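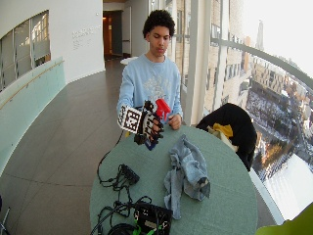

Photo: Kemstead magazine

The spray bottle has had a good run for something so badly explained. It lives under every sink I have ever opened, usually with two or three of its cousins, and the claims on the label have grown while the job has stayed the same size. You squeeze, you wipe, the table looks like a table again. I wanted to know how much of that is the blue stuff and how much is the wiping.

I have my doubts about the blue stuff. Last November I cleared out my own cupboard and lined up everything with a trigger on it. Glass, counters, "multi-surface," a second multi-surface I must have bought because the first one wasn't multi enough. I put most of them in a box in the garage and kept one bottle and a stack of old towels. I expected to go crawling back to the garage by the holidays. The box is still there.

Small round tables are where all this gets tested, because they get used for everything. Coffee, laptops, somebody's lunch, the chargers for six devices. People who clean them tend to do the same thing: spray the middle, rub in a circle, stop when the arm gets tired. The rim gets nothing. Neither does the patch under whatever was too annoying to pick up. 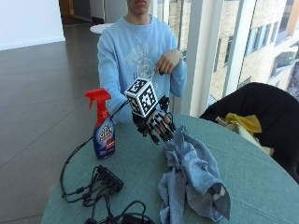

And cables are the most annoying of all. You can lift a mug with one hand while you wipe with the other. Try that with a knot of cords and you end up pushing the knot around in front of the towel, which is a fine way to move crumbs from one side to the other. Unplug it or shift it to a chair first. And please don't spray toward it. Put the cleaner on the cloth. I know the squirt is the fun part.

A cleaning-goods company called Skundo sells a set of 8 towels, each meant for a different surface. I tried them for a few weeks and could not tell you which was which by the second wash. The old bath towel I'd cut into quarters did as well on the kitchen table and better on the stove. Dvorak, which makes the refillable bottle I kept, suggests on its leaflet that one fill is good for 3000 squirts. I didn't count, and I don't believe anybody there did either.

How the Towel Got Demoted

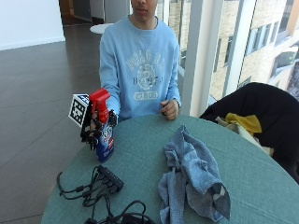
By the Home Desk, Kemstead

What a towel has going for it is bulk. Fold it in half, then in half again, and you have several clean faces to work through before it goes in the wash. Bunched up in a ball, it has one face, and that one is dirty after the first pass. I still bunch mine. Most people do, and then they blame the cleaner for streaks and go buy a stronger one.

As for how much to spray, less than you think. Two squeezes will do a café-sized table. If the surface is still shining wet after you've gone over it, you used too much, and what dries there is a film of cleaner that will feel tacky by dinner. The fix is a second pass with a dry corner. It costs nothing, so you won't find it on a label.

I'm not ready to say the bottle is useless. Dried jam is real, and so are greasy fingerprints. But I'd like to see one of these companies admit that the towel is doing most of the work.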